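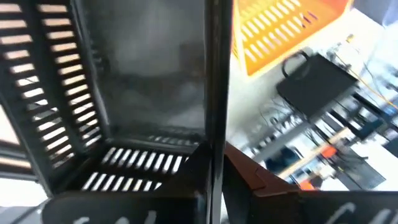

Up at 5 with the idea that I would finally start learning Portuguese verbs before work. Drank two coffees, learned none. The textbook is still open on the counter at the page about the subjunctive, which I understand to be the mood of wishing things were otherwise, so maybe I've been practicing after all.

Idalina Calado called before 8. She has been my teacher for 14 months and she does not accept text messages, on the grounds that I hide in them. She wanted to know if I had written my paragraph about my childhood home. I said I was nearly done. She asked me to read it to her. I read her the title. There was a long pause, the kind I pay for by the hour, and then she told me the title had two mistakes in it. The title has four words.

Spent lunch on the paragraph. The house on Jenkins Road had a porch, a pear tree and a furnace with opinions, and I can say "porch" and I can say "tree." I looked up "furnace" and got three choices, one for bread, one for glass and one that seems to belong to the steel industry. I went with steel. It was a loud furnace.

By late afternoon I had nine sentences, all in the present tense, so that my grandmother, who died when I was in college, is standing in the kitchen now and forever, cutting pears. I kind of like it that way. I expect Idalina will fix it. 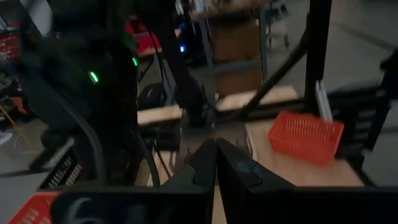 Later, after the class

Drove to Dodport for the group session, which is held over the Lastano bakery and always smells better than it sounds. Six of us tonight. The theme was the telephone. We had to pair off and call each other from opposite ends of the room, backs turned, and make a dental appointment.

I got Florencia Tapia. Florencia grew up speaking Spanish and regards Portuguese as Spanish with a head cold, and she is fluent in a language that is neither one. She was the receptionist. I told her I had pain in my tooth. She asked me which tooth. I don't know the names of the teeth in English, so I said "the sad one," and she said they could see me in June. I thanked her. I thanked her again. Then I couldn't remember how to hang up politely and said "happy birthday."

Idalina wrote on the board for a while with her back to us and her shoulders moving.

She did read my paragraph at the break. She left the present tense alone. She circled the furnace and wrote "You lived in a factory?" in the margin, then put a small check mark at the bottom, my first since winter. I have decided not to mention how happy I was about it to anyone except this notebook and, on the way out, the man at the bakery counter, who gave me a roll.

The app tells me I have now seen 2,004 words. "Seen" is doing a lot of work there – I have seen the Alps, too, from a plane. Fesemau, the app's little cartoon goose, congratulates me in the evenings and looks hurt if I close him before he's done flapping. I let him finish tonight.

Homework is a letter of complaint to a hotel. I'm looking forward to this one more than I should. I've got the towels, the noise and the breakfast worked out already, all in English, and I need the word for "lukewarm."

Also call the real dentist. It's the upper left.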